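Month two with the Kutier hand kit, on loan through Coteck. Short notes, one per post.

Setup took 18 minutes from box to first grasp. The wrist camera mounts with two screws. The manual covers the older cable, so ignore page 14.

Grip force is adjustable in 60 steps. I use the lower third for paper and card.

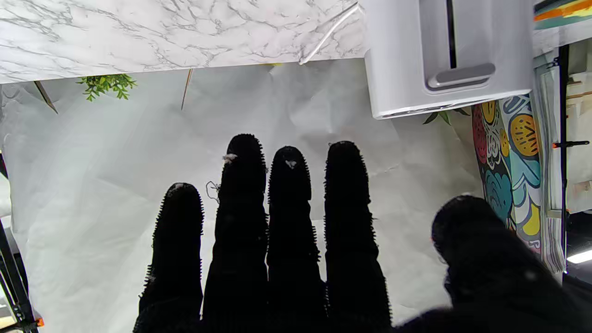 Sleeve wear is what I get asked most. The bristly black covers are rated for 400 hours and Kutier sells them as a full set only. They hold paper well without marking it. They also collect lint: two white specks near the tips of the middle fingers, plain enough on the wrist view. A lint roller would be a sensible thing to put in the box.

Thumb calibration drifts a little overnight. Oi-ling Tu at Coteck suggests re-zeroing each morning. Doing that now.

Price for the spare set to follow when the October list is out.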